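Sundbridge home tasks group, notes from the February meeting

I'm doing the minutes again, so you get them my way. Seven of us in the room at Sukville, plus the Nakajima folks on the line. Started at 4, give or take.

1. Start pose. We went back and forth on this forever! Agreed in the end: grippers open and empty at the start of every simulated run, or the run doesn't count.

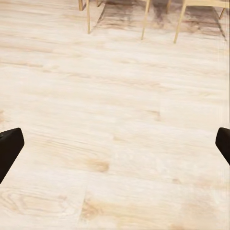
Sadus wanted an exception for resumed runs. I said no, most people said no, and it's going in the rules as written.

2. Close-up views. The draft says a wrist view with no full object in it can't be used to score a run on its own. I like this one a lot (I've argued over enough of those).

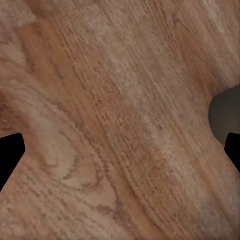

Nakajima asked if old runs have to be rescored. There are 139 of them, so we're only doing the 13 that were disputed.

3. Floor items. Anything on the floor has to be on the item list before the run starts, trash included. Passed with no fuss.

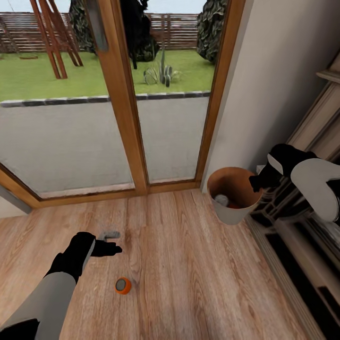 Item 3: floor items and wastebasket, patio door side

Still open is whether stuff already in a basket goes on the list too. I think yes, but we ran out of steam.

4. Contact wording. "Touching" and "held" get separate boxes on the score sheet. If the view doesn't settle it, write "unclear" and move on. 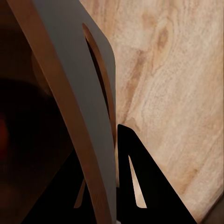

Item 4: gripper close-up, wood surface behind

Sundbridge will send the new sheet around. Comments to me, please, in one email and not nine!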